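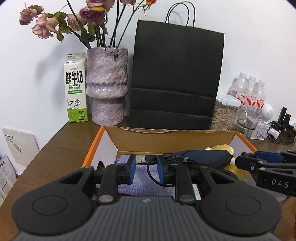

Gripper over the packing box, USB cable between the blue pads.

June, afternoon. Trial of Carré, first long session

Carré is the checking service that Zulport offers to small groups who record with hand-held grippers. We upload the recordings, and it returns a report for each one: is the object in view, is the grasp clear, does the written label agree with the motion. Timothée Pichon asked me to use it on our box packing task before we decide anything. The trial is valid until the end of the month. After this the small plan costs 700 per month, and I do not yet know if tax is included.

The task is the same as in the last entry. Two grippers, one open cardboard box on the brown table, household things to go inside. I kept the wall side as it is, with the milk carton, the roses and the water bottles, as I want to know if the service confuses the background with the task.

Upload

I sent 60 recordings in one batch. The upload page is simple, but it refused my file names with spaces and gave only "invalid input" as message. I renamed everything and then it passed. The reports came back after lunch. I would like to see a progress bar, at the moment there is only a grey circle that turns.

Results on cables

This is the part I was most curious about. A cable is difficult to label well: which end is held, is it the plug or the middle, where does the loop go. For the USB cable Carré wrote "cable, grasp near plug" in most of the reports, and when I compared with my own notes I agreed with it. In eight recordings it lost the cable completely. The ones I opened have the cable in front of the dark pouch, so black on nearly black. I can not blame the service too much, I also had to look twice.

It does not separate a small connector from a big one. Both are "plug". For Ikent this will matter, as their label list has separate words for each type, and somebody would have to correct by hand.

Results on soft things

Better than I expected. The lavender cloth was found nearly each time, also when it was folded under other objects. The plush toys are less stable. The yellow and white dog is called "toy", "cushion" and one time "bread" – I kept this report to show Timothée.

When the box becomes full, the quality goes down. The reports begin to say "multiple objects" and do not name them any more. A packing state like the one below is not rare for us, and I think it must be the real test for the service.
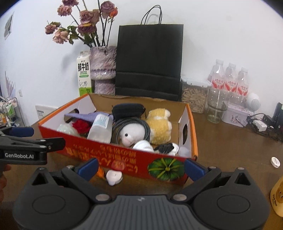
Questions for Zulport

Can we upload our own list of names, so that "plug" can be divided?

What happens when both grippers are in view? In several reports the second one is counted as an object on the table.

Is it possible to mark a region to ignore? The roses were reported as "grasp target" although they stand in their vase against the wall.

How long do they keep the recordings after the trial ends? The contract says "reasonable period", and I want this in writing.

Opinion for now

Useful for the first sorting, and it would save me the most boring hours. I would not send its labels to Ikent without a person reading them. The Flivcombe group had the same service in spring and stopped, but Timothée thinks it was for the price. I will write to them and ask.

Still to do: repeat the cable recordings with a light cloth under the cable, then upload again with the same names – no spaces this time.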